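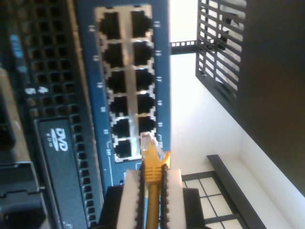 Skestetti opened orders Tuesday for Pludus, a patching kit for server rooms that plugs and unplugs Ethernet cables with a robot arm. First units ship in January, the company said. Price on request, so far.

The kit is an arm mount, a two-finger gripper and software that takes a list of port changes and works through it overnight. Swap-in fingers with toothed inner edges are made to hold a cable right behind the boot. Copper only for now. Fiber is "on the list," no date given.

Ghaffari, the hosting firm, has had a Pludus on trial at one of it's smaller sites since spring. Results so far: 200 patch jobs, 17 handed back to staff. Most of those were bent clips or cables pulled too tight to grab, the firm said. Average job took 101 seconds, slower than a tech standing at the rack but fine for night work.

Setup is the sore spot. Ghaffari said teaching the arm one rack took most of a day, and any switch mounted at an odd angle had to be taught seperately. Skestetti says an update will cut that down. Didn't say by how much.

Kadatum will handle U.S. sales and repairs. Rental terms also planned, with a minimum of 20 weeks. Existing arms from other makers may work with the gripper and software alone, list of supported models due before shipping starts.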